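Stunonis: a small corpus of shopping lists

Version 3, March 2022
Maintained by Amedeo Grasso

What is in it

Stunonis holds 3490 handwritten shopping lists, typed up line by line. Most were picked up off the floor of the Cindow market or fished out of baskets there. The rest came from friends who were asked to stop throwing them away and mostly complied.

Files

lists.csv - one row per line of a list, with the list number and the position on the page
stores.csv - where each list turned up, if known
spelling.csv - what was written next to what was probably meant
notes.txt - arguments with myself, kept for the record

Spelling

The text is left as written. Zucchini appears in more ways than I thought the alphabet allowed. If you want clean words, join on spelling.csv and accept my guesses. Some 220 lines beat me completely and are tagged "unread". One of them may be a drawing of a leek.

Known problems

Lists from December are heavy on butter and should not be taken as normal human behavior. Crossed-out items are marked x, but a line through a word can mean "bought" or "changed my mind", and paper does not say which. Prices were dropped in the first version and are not coming back. The Osei subset has no store names because I left the notebook on a bus.

Privacy

Names, phone numbers and one fairly heated message to a landlord have been removed. If you recognize your own handwriting from the typed text, I would like to hear how.

Use

Free for teaching and research. Please cite the version number, as the list numbers moved between 2 and 3. The Disano loader still expects the old column order and will happily read quantities as aisles.

Fixes go in spelling.csv, one per line, with your initials.
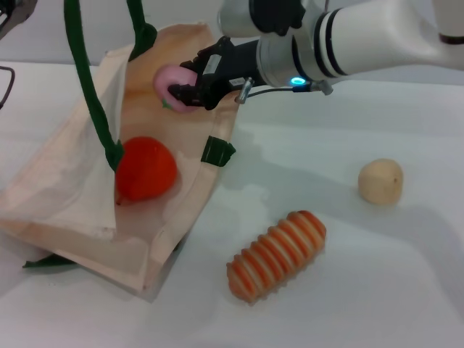
Canvas tote and a pink toy doughnut.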